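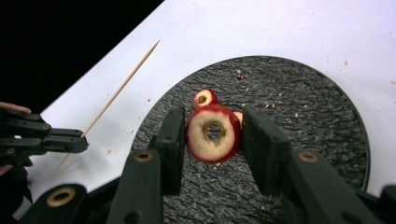
Unit 4: Threading ring-cut fruit on a skewer
Food Preparation Practice, Part 1
Course lead: Ginevra Melis. Handout revised 19/06/2025.

4.1 Scope

This unit covers ring-cut apple on a single skewer, assembled on a round board. Wedges and cubes are covered in the September module. Students should have finished the knife skills unit first.

4.2 Preparing the rings

Leave the skin on. The rim of skin holds the ring together when the skewer goes through, and a peeled ring tends to split along the line of entry. Remove the core before slicing. A corer pushed through at an angle leaves a hole that drifts off center, and the last rings will have one weak side.

Rings from the ends of the apple are smaller than rings from the middle. Sort them by diameter before threading. A ragged edge at the hole is acceptable for practice work but should be trimmed for service.

Cut flesh starts to brown soon after cutting, usually first at the hole and other rough surfaces. For graded work, hold the rings in water with lemon juice: 20 ml of juice to 400 ml of cold water. Drain and pat dry.

4.3 Picking up a ring

Grip the ring at opposite points on the rim, with the flat faces free. Pressure should fall on the skin. Pressure on the faces marks the flesh and can crack a thin ring at the hole. Lift the ring upright and turn it to meet the skewer.

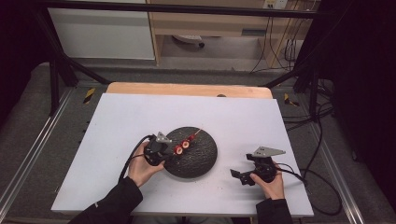

Keep the skewer low and at a slant to the board during threading. Slide each ring along until it meets the one before it, then release. Do not push a group of rings together from one end, as the load passes to the ring with the thinnest wall.

A dark board with a rough surface gives good contrast with pale flesh, so crumbs and broken skin are easy to find. It also holds crumbs in the texture. Brush it off between skewers.

4.4 Common faults

Split rim: skewer forced through too quickly, or ring cut too thin.
Ring hangs crooked: entry and exit points not in line.
Rings slide: holes made by the skewer widened by repeated removal.

4.5 Reading

Benedetti, Guido. Cold Fruit Work. Warkberg course reader, p. 43.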